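Comparison of Two Gripper Finger Designs on a Two-Arm Tabletop Station
Student Project Report, Department of Mechanical and Control Engineering
Author: Pei-shan Yeh
Submitted in December

Summary
This report compares two sets of gripper fingers on the department's two-arm station. The first set, supplied by Zernton, is rigid and narrow. The second, the Etim set, has a softer contact surface and a wider tip. Both were driven by the same Clesus controller, and the operator followed the same written procedure throughout. A total of 127 trials were accepted for analysis. The Etim fingers were more dependable on rounded and fragile items. The Zernton fingers were better at small knobs and at objects lying flat.

1. Background
The station was handed over to the teaching laboratory with one set of fingers and little written guidance on their limits. Earlier student groups reported that thin items were often pushed across the table before they could be lifted, and that soft items were marked by the fingertips. The laboratory then obtained a second set through the Nivbridge equipment program. The present project was approved to determine which set should be fitted by default for the introductory course.

2. Scope
The project was limited to grasping and short transfers. Handing objects from one arm to the other was attempted in the first week but was left out of the final plan, as the timing between the arms depended more on the operator than on the fingers. Lifting of heavy loads was also excluded. No object heavier than 200 grams was used.

3. Test Setup
The two arms are mounted so that they face each other across the table, and a black backdrop is placed behind the work area to reduce visual clutter in the recordings. Objects were chosen to present different grasping problems: a box with a small round knob, a cup holding a marker, a wide-rimmed bowl, and a slice of toast on a cutting board. At the start of each trial both grippers are raised clear of the objects.
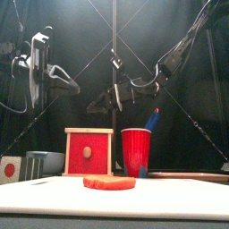 4. Procedure
Each trial began from the raised position and ended when the object had been released at its target or when the time limit was reached. The operator controlled both arms but was permitted to grasp with only one. Six tasks were defined, among them pulling the knob, lifting the marker out of the cup, and moving the toast without breaking its edge. The order of tasks was changed between sessions. Finger sets were exchanged on Friday afternoons, and the closing force was checked after every exchange.

Trials were discarded if the controller reported a communication fault. Trials in which the operator made an error were kept – the supervisor considered these to be part of normal use.

5. Results
The Zernton fingers performed well on the knob. Their narrow tips closed behind it without touching the panel, and few second attempts were needed. On the toast the same tips tended to dig into the crust, and several slices had to be replaced.

The Etim fingers held the toast and the bowl rim with less visible damage. They were less suited to the marker, where the wider tip often met the cup rim before the marker could be gripped. Slower approaches improved this result but lengthened the trial considerably.

The contact pads of the Etim set showed light wear at the end of testing. The supplier's pad replacement interval of 3,000 closing cycles was not reached, so no statement can be made on service life.

6. Limitations
All trials were carried out by one operator, who became more skilled as the project went on. The later sessions may therefore look better than the earlier ones for both sets. Lighting was not controlled after 5 p.m.

7. Recommendation
It is recommended that the Etim fingers be fitted for the introductory course and that the Zernton set be kept at the station for exercises with knobs and small parts. A second operator should repeat the marker task before the course handbook is revised.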